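Apr 20, 2024

Up early. Kettle, then straight to the crockery, which has been on the list for a month. The shelf above the sink is rated for less than I had been asking of it, and the left bracket has pulled forward enough to see daylight behind it. Took everything down before it came down on its own.

Weighed the empty shelf board on the parcel scales: 2,939 g. Heavier than expected for its length. The bracket screws are short and went into plaster only. Filled both holes and left them. New fixings will go 17 mm to the right, where the drill met something solid last year when I put up the towel rail.

Sorted the mugs next. Method as before: fill each to the brim with water from the measuring jug, note the figure, pour out, dry, stand upside down on a cloth for a minute and look for damp at the foot. A damp foot usually means a crack under the glaze. Two failed. One was the grey Nolach with the square handle, which I was glad to see the back of. The other was the tall one from the Bai set, a pity, as it held its heat well. Both wrapped in newspaper and put in the bin outside.

The soup bowls passed. The big jug passed and took 1,082 ml, so the 1 litre mark moulded into its side is more or less honest if you stop at the line.

Tea stains: tried bicarbonate on a damp cloth first, then a denture tablet left for half an hour in warm water. The tablet does better on smooth white glaze and leaves less to scrub off. On coloured glaze it is hard to judge either way, as a brown ring on a dark inside does not show until it is thick enough to feel with a fingernail. Will keep to tablets. The Peltis ones are cheaper and dissolve more slowly. No difference in the result.

Lunch late. Bread, the last of the cheese, an apple.

Afternoon spent deciding what stays. Rule is capacity first, then handle, then base. A handle must take three fingers without the knuckles touching the side. A base must be flat enough not to rock on the table when pushed at the rim. Looks come last, though I broke that rule once.
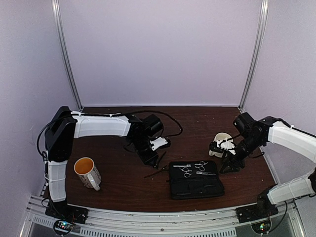
The large ceramic one stays. White or near enough outside, dark reddish-brown pattern on the side, bright orange within. It is bigger than I need for tea and takes up the width of two ordinary mugs on a shelf, but it suits soup, and the orange makes it easy to see how much is left at the bottom. It will go at the bracket end of the new shelf, where the board bends least.

Read the Wurnska leaflet on wall plugs in the evening. Their table gives a good load figure for brick and a poor one for old plaster, with nothing in between. Assume the poor one. Ordered the longer screws and a packet of plugs. Delivery is given as the first week of May, so the crockery lives in a box on the floor until then.

Filler still soft at nine. Do not sand before tomorrow evening.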